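卖掉车以后

2022年8月16日

车是去年七月卖的，到现在一年多一点。中间有几个人问过我过得怎么样，我每次都答“还行”，对方也就不再问了。最近又有一个同事在考虑卖车，想让我讲细一点，我在午饭时讲了二十分钟，讲得很乱，回来决定写下来。

先说车。一辆旧两厢，手动挡，开了九年，后备厢的锁坏过两次，空调夏天时好时坏。我对它没有什么感情，也没有什么意见。卖它的直接原因是那张修理单：离合器加上前减震，949欧元。修车铺的人在电话里报完价，停了一下，等我说话。我说让我想想。当天晚上我把保险单找出来，一年1,100欧元，下个月正好要续。两张纸放在一起，我就开始认真想这件事了。

在那之前我没有算过车的账。油钱是零零碎碎付的，停车费是投币的，轮胎两三年换一次，换完就忘了。真要算的话，得把银行记录一条一条翻出来。我翻了一个周末，翻到后来有点烦，有几笔实在想不起是什么，就按修车算了。具体总数我不写，各人情况不同，写出来也没有参考价值。我只说，那个数字比我每年花在度假上的钱多，而我一直觉得自己度假花得太多。

我住在Rutlow的北边，上班在城南，单程14公里。这个距离比较尴尬，走路不可能，骑车可以但不轻松，公交要看运气。住在市中心的人写不开车的文章，读起来都很轻快，我一般看到一半就关掉了，他们楼下就是地铁。Rutlow没有地铁，有一条火车支线，不经过我家，也不经过我公司。

所以卖车之前我试了两个星期。车停在楼下不动，钥匙放在抽屉里，假装没有。第一个星期全坐公交，第二个星期隔天骑车。我建议想卖车的人都这么试一下，而且不要挑天气好的时候试。我试的时候天气很好，这是个失误，后面会说到。

公交是44路。从我家走到车站七分钟，车程四十多分钟，下来再走五分钟。白天二十分钟一班，晚上八点以后一小时一班，周日全天一小时一班。开车的话早高峰也要半个多小时，所以坐公交多出来的时间没有想象中那么多。多出来的主要是等。等车这件事刚开始很难受，我会站在路边反复看手机上的到站时间，看它从四分钟跳回六分钟。后来我学会了踩着点出门，再后来背下了时刻表，不看手机了。早上六点五十二分那班最准，七点十二分那班最不准，经常和后面那班一起到。

在车上我看书。以前开车时听广播，听完什么也不记得。这一年在44路上看完的书比前几年加起来都多，不过也有不少是看了开头就放下的。靠后门那一侧第二排的座位光线好，冬天早上天没亮，那里头顶有一盏灯比别处亮。坐过道对面的是一个每天都在织东西的女人，织的东西颜色换过好几次，我一直没看出是围巾还是别的。我们从没说过话，有一次她到站时睡着了，我碰了碰她的袖子，她点了一下头就下去了。

自行车是在Marín街上那家店买的，二手，Sestameck的通勤车，带后货架和挡泥板，灰色，很重。店主让我在门口的坡上骑了两个来回，把座管调高了一截，说我以前骑的车座都太低。他说得对。我以前骑车膝盖会疼，一直以为是年纪到了。

骑车上班单程五十分钟上下，顺风能快一些。路线我换过三次。地图给的那条沿着大路，有自行车道，但车道和公交站混在一起，每隔几百米就要停一次。第二条穿过工业区，早上全是货车，我骑了两天就不敢骑了。现在这条绕河边走，多出一公里多，有一段是碎石路，下过雨要小心，剩下的都很好。河边早上有很多遛狗的人，时间久了，狗认得我，人不认得。

有几样东西是骑了以后才知道要买的。货架包要买带卷口的，拉链那种进水。手套要两副，一副湿了换另一副。车灯要买能充电的，充电口的胶盖容易坏，坏了以后我用胶带贴着。备用内胎一条，撬胎棒两根，小气筒一个，都放在包里。一年里我在路上扎过两次胎，第一次补了四十分钟，手上全是黑的，到公司时会已经开完了。第二次补了一刻钟。

衣服的问题比我想的简单。公司有一间淋浴，以前只有中午跑步的人用，早上是空的。我在柜子里放了一双皮鞋、两件衬衫、一条裤子，周一坐公交时带去，周五坐公交时带回。夏天这样最方便。冬天骑得慢就不怎么出汗，擦一擦就行。

接下来说买东西。这是开车的人最担心的一项，我原来也担心。以前我每周六开车去Lellel，推一辆大车，从进门左手的蔬菜开始，一直推到最里面的冷冻柜，一次买够一个星期。回家要上下楼搬三趟，然后把冰箱塞满，到周四周五总有东西坏掉，扔的时候心里不舒服，下周六照样这样买。

卖车以后没法这么买了。货架两边各挂一个包，能装的东西有限，牛奶和土豆不能同一天买。我改成每周去三次，都是下班顺路，每次十几分钟。买的量小了，菜也新鲜一些，扔掉的东西明显少了。吃饭也跟着变简单，回家晚的时候就煮点现成的，一碗东西一杯水，坐在桌边吃完就收了。以前冰箱里什么都有，反而每天站在冰箱前面不知道做什么。

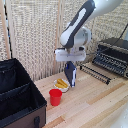
Senad Ivanov看了这篇的草稿，说我在买东西这一段上算得太便宜自己了。他说一个人住当然可以每周去三次超市，换成家里有两个孩子，一天就要喝掉一大盒牛奶，再加上尿布和洗衣液，靠两个包是装不下的；他还说我少算了时间，一次十几分钟，一周三次，再加上锁车、开锁、把东西重新装一遍，和以前周六跑一趟差不了多少。

他说的有道理。时间上我确实没有省，只是散开了，觉得不像以前那样占掉一个上午。至于孩子，我没有，也就没有办法替有孩子的人说话。我只能写我自己这种情况：一个人住，身体没有大毛病，工作时间基本固定，公司不要求出差。这几条里少一条，事情可能就是另一个样子。

大件的东西我是这样处理的。洗衣液、猫砂、大袋的米，每两个月网上订一次，送到楼下的小店代收，走过去拿，有一辆折叠小推车。小推车是从我姨妈那里拿来的，轮子有点响，从石板路上过的时候整条街都听得见。家具这一年只买过一个书架，店里送货，送货费我觉得贵，付了。有一次我想省这笔钱，试着把一块搁板绑在自行车后面带回来，骑到第一个路口就下来推着走了，推了一个多小时。不要这么做。

再说冬天。前面说过，我试的那两个星期天气太好，所以我对冬天没有准备。十一月头一次下冻雨，我在河边那段路上滑倒了，速度很慢，人没事，左边的刹车把手歪了，裤子膝盖处破了一个洞。那天以后我给自己定了一条规矩：早上看温度，零度以下就坐公交。规矩简单一点才守得住。我一开始还想按风速、湿度、有没有下过雨来判断，试了几天，每天早上在窗前站很久，站到最后还是错过了六点五十二分那班。

十二月和一月我基本没骑。44路在那两个月很挤，窗户上全是水汽，大衣贴着大衣。有几天早上晚点，我在站牌下面站着，脚冻得发木，心里想的就是那辆旧车，想它的座椅加热。其实那辆车没有座椅加热，是我姐夫的车有。人在冷的时候会记错事情。

一月底有过一次罢工，公交停了两天。第一天我在家办公，第二天必须去，打车花的钱让我心疼了一阵。后来我把打车的钱单独记了一栏。以前有车的时候，我把打车当成浪费，一年也不打一次；现在觉得该打就打，晚上十一点从朋友家出来，等一小时一班的公交没有意义。这一栏全年加起来，比保险单上的数字小得多，具体我也不写了，免得Senad又来核对。

我母亲住在乡下，这是最麻烦的一件事。开车过去一个半小时，不开车要先坐44路到火车站，坐支线换一次车，下来再转乡间巴士，顺利的话三个小时，巴士周末只有上午一班和傍晚一班。以前我两三个星期去一次，当天来回。现在一个月去一次，住一晚。她一开始不高兴，在电话里说我把车卖了就是不想来看她。我解释过几次，没有用，后来就不解释了，按时去。

住一晚和当天来回很不一样。以前我到了吃午饭，吃完看看表，下午四点就要走，怕天黑，怕堵车。她从两点多开始就往我包里塞东西。现在吃完饭我们都没有事做，她睡午觉，我修修院子里的东西，晚上看电视，她给我讲村里谁和谁吵架，第二天早上再讲一遍，细节会有出入。这一年我把她的院门、水龙头和厨房抽屉都修了。抽屉没修好，关的时候还是要往上提一下。

她往包里塞东西的习惯没有变。果酱、腌黄瓜、她自己晒的梅干，都是玻璃瓶，很重。我说了很多次我要坐巴士，坐火车，再坐公交。她说知道，然后再放进去一瓶。

需要开车的时候我租车。一年里租过三次，一次搬东西，一次和朋友去海边，一次是母亲要去城里的医院检查，早上七点要到，公共交通做不到。租车要提前看好，节假日前后价格翻倍，小店周日不开门，周六晚上还车等于多付一天。取车时记得绕一圈，把刮痕都拍下来，轮毂也拍。第二次还车时店员指着右后轮毂上一道印子问我，我翻出照片给他看，他看了一眼就放过去了。

去海边那次开车的是Mimoza Papadopoulos，我坐在副驾驶。我发现半年多不开车以后，自己坐在车里会紧张，总觉得前面的车太近，右脚一直在踩并不存在的刹车。她让我不要踩了，地垫都被我踩皱了。后来带母亲去医院是我自己开的，开出停车场的时候手心有汗，过了两个路口就好了。现在每隔几个月，我觉得有必要开一次，免得真要用的时候生疏了。这一条是我以前没想到的。

还有些小的变化，不太好归类，想到哪写到哪。

我对天气知道得多了。以前下雨和不下雨，差别只是从门口到车门那几步。现在我知道Rutlow夏天的阵雨多半在下午四点前后，从西边山坡过来，先起风，再过一刻钟下雨，在公司多坐半小时就能躲过去。

我认识了一些路。河对岸有一条老巷子，开车进不去，我在这里住了十来年都不知道。里面有一家修鞋的，还有一个院子门口常年放着一箱不要的书，可以随便拿。我拿过一本旧菜谱，里面夹着别人手写的纸条，写的是一种蛋糕的做法，黄油的分量改过三次，最后一次改回了最初的数字。

我睡得早了。六点五十二分的车，六点一刻就要起床，十点半以后就撑不住。朋友约晚饭，我会先问在哪里，再看末班车，有几次因为太远没有去。有一次是老同学聚会，地点在城外的餐馆，大家都开车去，我问有没有人能捎我，问了两个都不顺路，就没再问第三个。那天晚上我在家有点不是滋味。搭别人的车这件事，我一直不太会开口。后来学会了一点，办法是早说，提前一个星期说，对方好安排，我也好死心。油钱要给，对方不收就带一瓶酒。

体重没有变。很多人问这个，所以写一下。骑得多，吃得也多。上楼倒是不喘了，去年体检血压比前年低一点，医生问我做了什么，我说卖了车，她在表格上写了几个字，我没看清。

停车位也是一件事。我们楼后面有公用车位，画了线，没有编号，晚回来的人没有位子，要停到教堂那边去。以前为了占位子，我周日下午宁可不出门。卖车以后头几个月，我回家时还会习惯性地朝楼后面看一眼，看有没有空位。楼下邻居知道我卖了车以后，对我比以前客气，他的车现在多半停在我原来停的那个地方，靠墙，下午有阴凉，鸟也少。

手续方面，有几点值得提醒打算卖车的人。第一，过户那天一定要亲自拿到注销或转移的回执，不要听买主说他回去办。我的买主人很好，拖了三个星期，这三个星期里来了一张超速罚单，时间是在我交车之后，写信解释花了我两个晚上。第二，保险要书面退，打电话不算数，退回来的钱比想的少。第三，车里的东西要慢慢清。我从座椅下面清出来一把伞、两支笔、一张过期的停车卡、一只我找了一个冬天的手套，另一只已经被我扔了。第四，备用钥匙早点找，我是在交车前一晚把整个柜子倒空才找到的。

卖的价钱不高。买主知道离合器要修，我没有隐瞒，把修理单给他看了，他自己会修，从总价里减掉一部分，双方都觉得可以。他开走的时候，倒车灯有一边不亮，我以前从来没站在车后面看过它倒车，所以不知道。

会不会再买车，这个问题同事也问了。我现在的回答是看母亲的情况。她今年走路慢了，医院那边让她每三个月复查一次。如果以后变成每个月一次，租车就不合算，也太折腾，到时候可能会买一辆更小的。我没有把不开车当成一个必须守住的原则，也没有加入什么团体。有人在我上一篇里留言，让我写写对环境的看法，我没有研究过，不写。

近期的打算有两件。一是把自行车的后轮换掉，河边那段碎石路把辐条颠松了，Marín街的店主给我紧过两次，他说第三次就不紧了，直接换。二是想试一试把自行车带上支线火车，到站后骑到母亲家去，省掉那班乡间巴士。火车上放自行车的地方只有一节车厢有，在车尾，夏天周末常常是满的。我打算等暑假过完再试。路上有一个长坡，开车时完全没注意过，上次坐巴士经过，我从窗户里看了一下，应该要下来推。

如果有人骑过那段路，请在下面告诉我坡顶之后的路面怎么样，还有那个加油站旁边的水龙头现在还能不能用。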